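Subject: Re: [robotics-club] Who's going to the Nedport open day?
List: Nedport Area Robotics mailing list
May 2022

> Did anybody make it over to the Watine open day in the end? I had
> it on the calendar and then the water heater had other ideas.
> Mainly I want to know two things. Is the Baster arm worth the
> drive, and do they let you touch anything? Last August it was
> all behind rope and we watched a video.

Yes, I went. No rope this time. There was a sign-in sheet, a name sticker that fell off in the parking lot, and coffee that had been made with great caution.

They held it in the lobby of the Nigatu building, which must be the nicest floor I have ever seen a robot on. White marble, big tiles set on the diagonal, shiny enough that I wiped my feet twice. The invitation said 40 people. I'd say we filled the chairs and a few of us stood, me included, next to the coat rack.

The Baster had the spot by the reception desk. The first talk was on how they collect training runs for it. The short version is that a person moves the arm through a job, the camera at the wrist records what the gripper is looking at, and you do that until everyone is tired of it. They have 382 good runs of one task, picking up a sponge and putting it in a tub. I asked how many bad ones and was told that was a very good question, and then we moved on to the next slide.

For the live part they did the sponge. It took three tries. The first time the fingers closed on air a good two inches to the left, with total confidence. The second time it got the sponge and would not give it up. The third one went fine and got a bigger hand than some weddings I've been to. The presenter blamed the glare off the floor, and I can believe it, because their lab has gray carpet and the sponge runs were all done there.

After that you could try it yourself, so the answer to your second question is yes. You stand where they tell you and guide the arm by a handle. It's lighter than it looks and the fingers are slower than you want. My turn lasted 19 seconds by the clock on the screen. I got hold of a corner of the sponge and considered that a career high.

Worth the drive? If you want to see a finished product, no. If you want to ask the people who built it why it does that, go. They were patient and they didn't read from the slides. The gripper alone is supposed to be offered to clubs at 800 dollars, fingers included, arm very much not included. I didn't put us down for one. Somebody should tell me if that was wrong.

They plan to run it again in August, same building. Bring a jacket, the air conditioning there means business.

One picture from the wrist camera at the bottom. I can send the handout too if anyone wants it, though it's mostly the sign-in sheet with arrows on it.
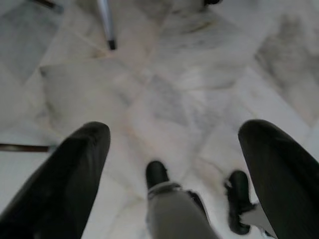
Wrist camera view between the gripper fingers: marble, black shoes, no sponge.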